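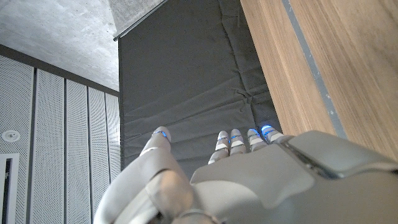
Hegazy Padded Panels: Questions from Customers

What is the panel for?
It hangs in front of a wall, a door or a shelf and protects what is behind it from knocks. Many customers also use it to divide a storage room, or to make an echoing room a little more quiet. It is a padded textile and it is not a certified acoustic product, so please do not buy it for a recording studio.

My panel has creases. Is it defective?
No. The panels travel folded, and the creases stay for some time after hanging. Most of them become softer in 8 days. Please do not iron the panel. The filling does not like the heat and you can make a flat place which will not recover.

It sags a little between the seams. Can I correct this?
A small sag is normal in a quilted panel that hangs vertically. If it disturbs you, take the panel down, lay it on a clean floor and push the filling by hand towards the upper seam of each section. Then hang it again and check that all 4 hooks carry the weight.

Which width should I order?
The Dosow model is 93 cm wide and covers a normal inside door. For a wider opening, hang two with an overlap of about 8 cm. The Ement model is made to measure; write to Othmane Erraji in the workshop before you order, and give him the width in two places, at the top and at the bottom.

How do I clean it?
With a vacuum cleaner and the soft brush, from the top down. For a stain, use a damp cloth and a little hand soap, then let it dry while it hangs. It must not go in the washing machine. One customer, Mr Casimiro Requena, has washed his in the bath and it needed most of November to dry.

Does dust show on charcoal?
Yes, light dust shows. Sand colour hides dust better but it shows the marks of hands.

Can I cut it shorter?
Please do not. The seams hold the filling in its section, and when one is cut the filling moves down. We can shorten it for you before sending, but not after it was used.

Can I put pins or tape on it?
Safety pins are fine if they go only through the seam. Tape leaves glue on the fabric.

Do you take back old panels?
Yes, if they are dry and clean. Khadija Saber at Fukell, our shop, will give you the label for the parcel. The hooks you can keep.

I have lost one hook.
Write to the shop with your order number. We send one hook without payment; for a full set you pay only the postage.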